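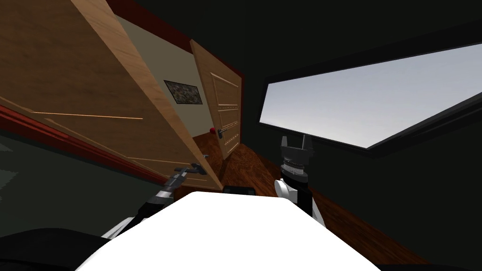

The two-armed robot at an open door, left gripper against the door's edge, in one of our simulated rooms.

About Plandale

Plandale is a small company with a fairly narrow job, and we have grown very fond of it over the years. We gather examples for robots to learn from. A robot that has to get through a door learns best from watching a great many doors being opened, in plain rooms and odd ones, and somebody has to sit down and make all those examples. That somebody is us!

We started with 10 doors and one simulated hallway, which we called Skesari (the name stuck, and it's now what we call the whole set of virtual rooms). Today there are 600 rooms in Skesari, with different floors, different wall colors and handles of just about every kind we could think to model. Our operators guide the robot through each task by hand, from their own desks, and every attempt is saved along with the arm movements and the camera views.

We keep the clumsy attempts too. A gripper that comes at a lever a little too low and has to try again is worth having, as long as it's labeled properly, and our labeling team is wonderfully patient about it. Each recording is watched all the way through by a second person before it goes into the library. The door collection stands at 1488 finished recordings right now, and 662 of those are double doors, which took us longer than anything else we've done.

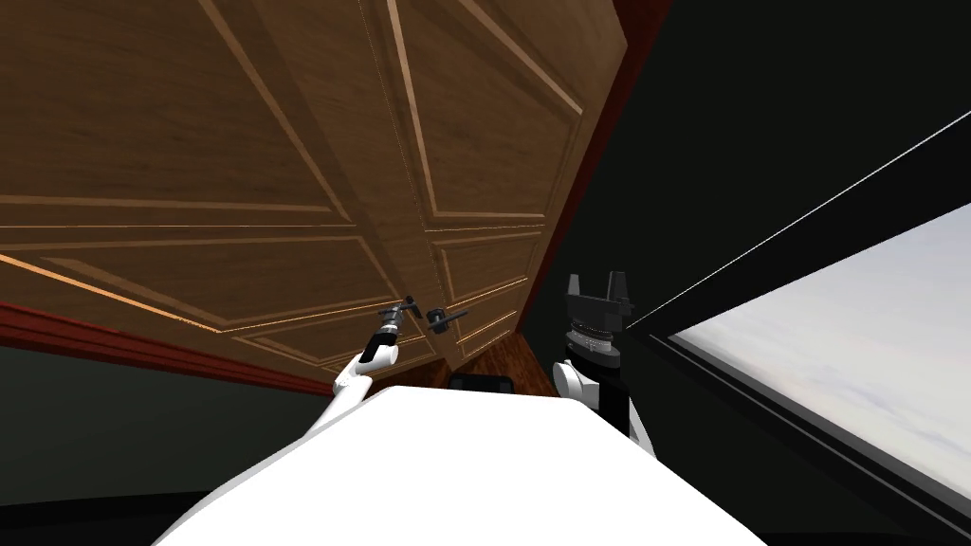 Left gripper at the left-hand lever of a pair of paneled doors.

Double doors are a good example of how we like to work. There are two handles to choose from and two arms to choose with, and people don't all go about it the same way, so we let our operators do what feels natural to them and write down what they picked. The folks at Lauritsen, who train the learning systems that use our recordings, asked us early on to leave that variety in – and we're very glad they did.

We also build our own recording tool, Flotier, which grew out of a spreadsheet and a lot of sticky notes. It lets one operator save up to 10 attempts before stopping for a break, and we do ask everyone to take the break.

Next on our list are cupboards and drawers. If you train robots, teach a class on the subject, or would simply like to try guiding an arm for an afternoon, please write to us. We love having visitors, and we'll happily talk about door handles for as long as you'll let us.

Last updated: 10 Jun 2024

Contact us | © Plandale. All rights reserved. | Back to top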